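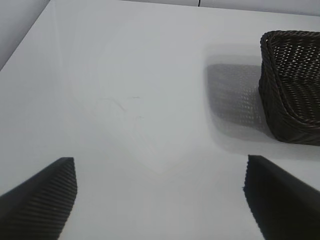 Fig. 1. Open gripper over a white table, woven basket at upper right.

Home Syllabus Readings Handouts Contact
Search this site Go

Work and Machines, Handout 4
The basket cell at Bultdale
Notes by Timothée Pruvost, September 3, 2020

Read before class: the Madico brochure (first four pages will do) and the shift interviews from April.

1. What was promised

Bultdale packs gift baskets. The company bought its packing cell from Madico, and the sales pitch was short: the arm does the dull part, the people move up to "higher value tasks." Keep that phrase in mind and ask every time what the tasks are. The brochure never lists one.

The target was 1000 baskets a shift. The old hand line, on a good day and with everyone present, also did 1000. Management knew this. The case for buying was made on labor cost, and the word "productivity" was used for it in every meeting. Those are two separate things and you should mark them separately in your essays.

2. What the work looks like now

Look at Fig. 1 again. Two ribbed black fingers, wide apart, and a dark brown basket with a rounded rim and a weave full of small openings. The basket even throws a patterned shadow on the table. Anyone who has packed for a week can pick up a basket like that without thinking. Writing down how is a different job, and at Bultdale it landed on the packers.

They were asked to set baskets in place, report bad grips, and wipe down tables. None of this was in their job descriptions, and the pay grade stayed the same. One packer in the interviews: "I used to make the basket. Now I get it ready for the thing that makes the basket."

3. Who is left

Before the cell: 17 packers on the line. After: nearly the same head count on paper, but look at the contracts. Several permanent posts became agency posts, and the agency hours follow the machine's schedule. When the cell is down, people are sent home unpaid. The downtime cost did not go away. It was moved onto the people with the least room for it.

The 2 technicians came from outside. The brochure's "path from packer to technician" existed as a slide. I asked for the name of one person who had taken it and am still waiting.

4. Compare: Machala and Gindberg

Machala put in a similar cell and wrote retraining hours into the contract before the equipment was ordered. Results were mixed. Some workers liked the new jobs, others found them lonely, and the noise complaints went up. Gindberg tried a cell, dropped it, and went back to hand packing with better tables and adjustable stools. Madico does not mention Gindberg in its customer list.

Be careful with both. Gindberg had a quiet year and could afford to change its mind.

5. For discussion

Who at Bultdale could have said no, and at what point?
Is "dull work" the packers' word or the vendor's? Find it in the interviews before you answer.
What would you need to measure to show that the job got better?

Bring one page of notes, handwritten is fine. The brochure is on the Readings page.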